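Kulcombe House, Shared Kitchen
Minutes of the residents' meeting, August

Start: 18:30, in the dining room
Chair: Jaruwan Suwannarat
Minutes: the undersigned from flat 6

1. Last minutes
Accepted with one correction. The dish soap was bought from Botidow and not from Meltitz.

2. Wire rack
Jaruwan informed the meeting that the old shelf beside the sink is too weak and should be thrown away. She proposed to use the white wire rack with two levels in its place. It has a low railing at the back and on the sides, and the front of the top is open, so it is easy to slide things in and out.

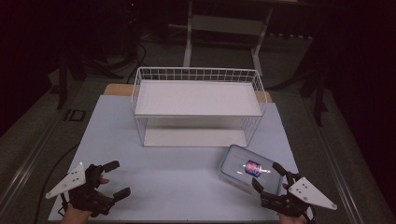
The resident from flat 2 asked if the rack can carry the rice cooker. Jaruwan answered that she does not know the permitted weight, and she would like to keep only light things on it until somebody finds the paper from the shop. This was agreed. The top level is for cups and small boxes. The lower level is for lids. Bottles of oil stay in the cupboard.

3. Food containers
There was a long discussion about containers without names. It was decided that every container with a lid must have a label with the flat number. Containers without a label will be put on the dining table at the end of the month, and after this they go to the charity shop in Sitthichai Street. Drink cans must not be stored inside the food containers or on top of them, they roll down when the door of the fridge is opened.

4. White table
Flat 2 complained that the white table is often full of other people's shopping in the evening. It was agreed that after cooking each person takes away everything that belongs to them and wipes the surface. Jaruwan will write a small notice.

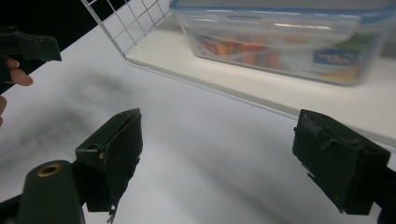 The white tabletop (item 4).

5. Money
The kitchen fund has 476. The meeting allowed Jaruwan to spend part of it on labels and a new dish rack. Flat 6 asked to bring the fund up to 500 before the winter. No decision, moved to the next meeting.

6. Other
The key of the storage room is still missing. Please look in your pockets.

End: 19:20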